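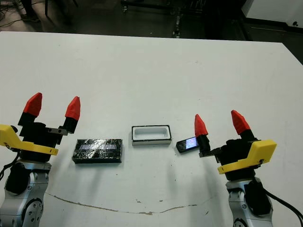

Docs > Jakden theme > Setup > Dark mode

4. Turning on dark mode

Reading time: 9 min for the whole chapter

I put this section off for ages, and then half my mail was people asking why their pages flash white before going dark. So let's sort that out! You'll need Jakden installed already (section 2) and a browser that understands prefers-color-scheme. Any current one will do.

1. Open your site settings and set color_mode to auto. If you'd rather have visitors pick for themselves, use manual and Jakden adds a little switch to the header.

2. Copy theme-init.js into the head of your page, above the stylesheet link. Above! If it loads after the styles you get the white flash, and you'll be writing to me too.

3. Rebuild the site and do a hard reload. My own test site has 222 pages and I still forget the hard reload every single time.

Note: The visitor's choice is saved in local storage. Private windows forget it once they're closed, and there's nothing I can do about that from a theme.

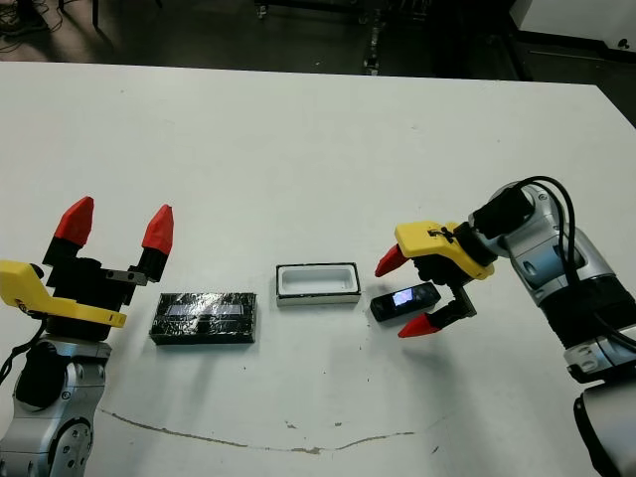

4. Decide what happens to your images. Jakden leaves them alone by default, and for small icons that's fine. A photo is another matter — one with a lot of white in it can glow like a lamp on a dark page. Set image_dim to a number between 0 and 1 and Jakden lowers the brightness of everything inside the article body. I use 0.8.

Caution: Please don't use the invert option on photos. It's meant for line drawings and charts with clear backgrounds. To keep one image out of it, add the class no-invert to that image only.

5. Check your code blocks. The dark palette is called Ho and it sets its own background, so if you pasted in a highlighter stylesheet from somewhere else the two will fight. Delete the old one, or set code_palette to none and keep yours.
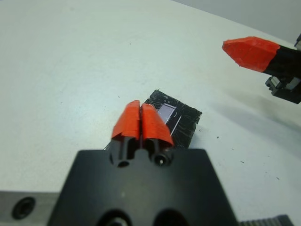 If the blocks still come out light after that, look for an inline background color on the pre tag. The Wurkdale importer loves adding those. I found 2,058 of them in one old blog, and a plain search and replace cleared the lot.

6. Last thing: print a page, or at least open the print preview. It should be dark text on white whatever mode you're in. If it isn't, print.css is missing from your build folder.

Zenetti Docs | Contact | Updated Tuesday, August 4, 2020 | Back to top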